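Nirkisero is a one-act stage play for two actors, first put on at the Dunleavy, a small theater in Skurport. I've seen it three times, so forgive me if this entry gets a little fond in places.

Plot

Two sisters meet in their late mother's kitchen to divide up her things. The older one wants the house sold by March, and the younger one has already moved back in without telling anyone. They argue over a piano, then over a dog that died years ago, and then there's a long silence that I still think is the best part of the night - you could hear people breathing in my row!

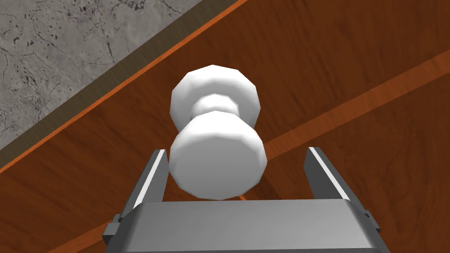 A white dumbbell-shaped object, computer rendering.

Staging

The script calls for 9 chairs and no table. The first production ran for 4 weeks and sold 1,254 tickets, which was very good going for the Dunleavy. A touring version by the Nalleo company followed, with the sisters swapping roles every other night (I caught both, and liked the second pairing better).

Reception

Local reviews were warm about the acting and cooler about the ending, where the younger sister simply walks out through the audience. I was on the fence about that until my third visit. The revival opened on 22nd May with a new final speech, and I miss the old one - it was shorter and a lot meaner.

See also: Dunleavy (theater), Nalleo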